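Log the reason, not just the result

Thursday, June 21, 2018

Most manipulation teams I know keep a spreadsheet of runs. It has a column for the date, a column for the task, and a column that says pass or fail. I want to argue that the last column does more harm than good, and that the time spent filling it in should go into the planner's own logging.

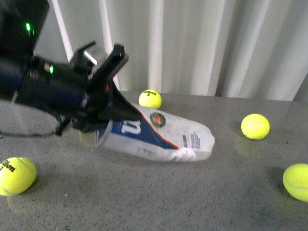

Rigid parts let us get away with pass or fail for years. A block is where the pose estimate says it is, or it isn't. Thin plastic packaging gives you no such answer. The shape changes when the fingers close, so the model the planner used is out of date the moment the grasp begins. A tennis ball sleeve is a good case. The balls are easy: bright, round, one size. The sleeve is see-through, it wrinkles, and a depth camera will report the table behind it as often as the film itself.

At Drorkix we ran 305 grasps on soft packaging in May with the old spreadsheet. We marked 26 of them as failures. When I went back to find out why, I had 26 rows that said "fail" and a folder of video. It took me most of a week to sort them. Some were bad segmentation. Some were a good plan that was thrown out by a collision check against a phantom piece of table. A few were a timeout in the trajectory solver, and those had been blamed on the camera in every meeting we held.

The passes were worse. I replayed 100 of them and found runs where the planner had rejected every candidate it liked and taken the last one on the list. The gripper closed on something, so the row said pass. We had been tuning perception against that number.

What I think every stack should write down, on every attempt, is short. Which candidates were considered. Which were dropped, and by which check. What the scene looked like to the planner at that moment — its own point cloud, not the camera feed. How long each stage took. Our planner, Urumo, now does this and it costs us 800 kilobytes a run after compression. Disk is cheap.

The usual objection is that extra logging slows the control loop. It will if you put it there. Urumo hands its records to a separate process called Poreck, and the controller never waits on it. Another objection is that people won't read the logs. I agree, they won't, so write the query tool first. Ours is called Medrano and it is ugly. It answers one question, "why did you pick that grasp," and we use it every day.

We still keep the spreadsheet because customers ask for it. I stopped bringing it to planning meetings.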